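4. Settlement delay on small exchanges

We now turn to withdrawals. The order book results in Section 3 say little about how long a customer waits to get coins out, and for small traders this is often what matters. Two exchanges were compared, Vurnix and Prostent. Both list the same main pairs, both batch withdrawals, both publish a fee table. Similar size too.
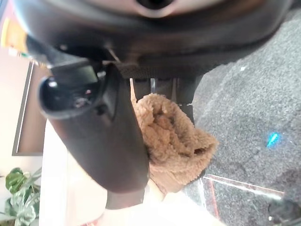
Gamage

Method first. Small withdrawals were sent from each exchange to a wallet we control, 27 per exchange, all during December. Same amount each time. Clock starts when the request is accepted, stops at first confirmation on chain. Requests held for a manual check were kept in the sample – dropping them would flatter both exchanges.

Median wait on Vurnix was 20 minutes. Prostent was faster at the median, 5 minutes, but with a much longer tail. A few requests sat overnight with no notice to the account holder. We could not link these to network load, fees on the chain were flat at the time.

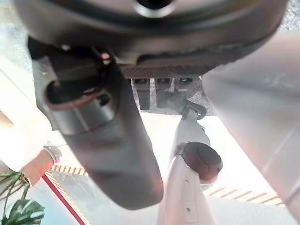

Batching explains part of the gap. Vurnix appears to send on a fixed timer, so a request made just after a batch goes out has to wait for the next one. Prostent sends when its queue fills or when the hot wallet is topped up, wich is quick in busy hours and slow in quiet ones. Neither rule is stated in the help pages. We infered both from the transaction records (outputs per transaction, spacing between them), so treat them as likely and no more.

Fees did not track speed. The slower exchange charged more in most cases, and paying extra for priority made no clear difference on either.
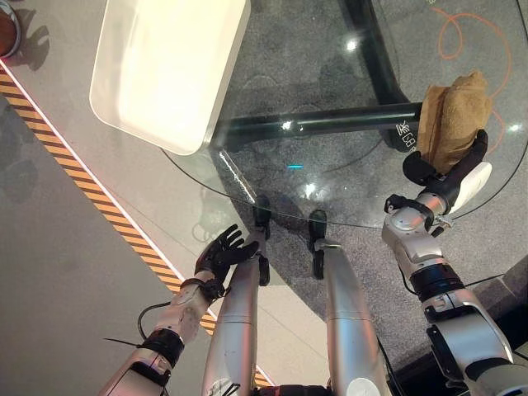 Figure 2. Two silver robot arms and legs at a round glass table, one black hand closed around a crumpled tan-brown object.

Limits. One coin only, one account per exchange, both accounts fully verified. A new account may see longer holds. Stullar was planned as a third exchange but paused withdrawals before testing began, so it is left out of all the medians.

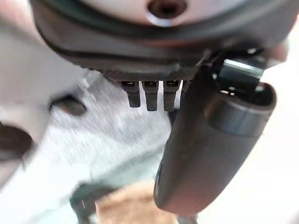

A longer run would help, above all across a period of heavy price moves, when hot wallets drain and top-ups become the bottleneck. Proof of reserves does not cover this. An exchange can hold every coin it owes and still be slow to pay. Section 5 takes up the hot wallet question using on-chain balances alone.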